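Skestbridge Engineering > Research > Newsletter > Manipulation

Print this page | E-mail this page

Last updated: April

Bin grasping: failed attempts now used in training

The Ellery group has finished a first comparison of two ways to train its grasp predictor. The baseline learns only from attempts that ended in a successful lift. The second version, called Drurnix, also receives the failures, each labeled by the stage at which it went wrong: approach, closure or lift.

Both models were trained on the same 1861 logged attempts and tested on 328 new ones with objects held out of training. Drurnix dropped fewer objects during the lift. Approach errors did not change, and closure errors fell only for soft items. Rangi Merrick attributes the remaining approach errors to calibration drift between the camera and the arm, which the labels cannot correct.

The object set mixes shapes and surfaces on purpose. A sponge and a crushed can call for different closing forces, and a funnel or a wooden spoon can be gripped at several widths. Objects are left where they land after a drop, so later attempts start from layouts no one arranged. The sloped bin walls return most items to the floor of the bin.

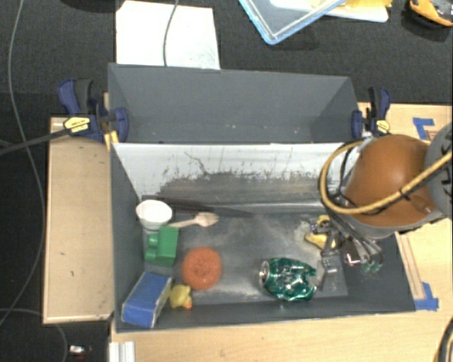

Glenys Cosgrove asked whether the stage labels were worth the work, given that a person still assigns them by hand; in her view the same hours spent collecting more attempts might have closed the gap. The group has not run that test. It plans to add 1000 unlabeled attempts to the baseline and repeat the comparison on the same held-out objects.

Marama Grimshaw is writing up the labeling rules, including the 2 cases where closure and lift failures overlap. Drafts are available from the group on request.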